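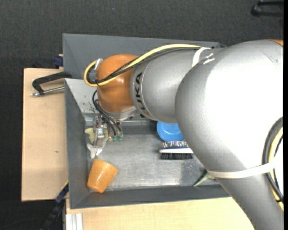
Trandville Parts & Packing – Members' Board
Forum > Benches and Storage > Grey bins, side by side or apart?

September 2018

pulier_bench
We run two grey bins butted up against each other for mixed small stock. I'm thinking of splitting them, with a gap for a divider board and a label strip. Has anyone gone from joined to separate and been happy with it? Mostly light odds and ends, nothing over 2 kilos.

oldtinlid
Leave them together. I had mine apart for a whole winter and everything that missed a bin went down the gap. You end up on your knees with a torch.

hindesier72
Disagree. A gap is fine if you fill it. I cut a strip of scrap board to sit level with the rims and screwed it down at both ends. The labels go on that, so they don't get scraped off the bin walls.

pulier_bench
How wide was the strip?

hindesier72
10 cm. Narrower would do, but I wanted room for the Kong labels, the big ones.

marg_in_the_shed
What are you sorting? If it's all odd shapes I wouldn't bother with divider boards. Put a mat in the bottom of each bin and don't fill past halfway. Overfilled bins are the real trouble – you can't see what is under the top layer and you pull out three things to get one.

pulier_bench
Odd shapes, yes. Packets, tubs, a few bagged things. The near bin is always the messy one, as that's where everything gets dropped first.

oldtinlid
Then your problem is the near bin. Swap them over every week or empty it properly on a Friday.

marg_in_the_shed
Swapping them does nothing, the mess just moves. Emptying I agree with. We do ours at the end of the shift and it takes around 18 minutes with one person.

oldtinlid
Fair enough on the swapping. Still wouldn't split them.

hindesier72
One more thing on colour, if you're buying new. Grey is good for bright packaging but dark fittings vanish in it. We put a white liner in one and keep the small black stuff there.

pulier_bench
Good tip, I'll try a liner before I cut any board. Bins stay together for now. I'll post again in October once we've done a stock count with them.

marg_in_the_shed
Get a liner you can wipe. The felt ones hold dust.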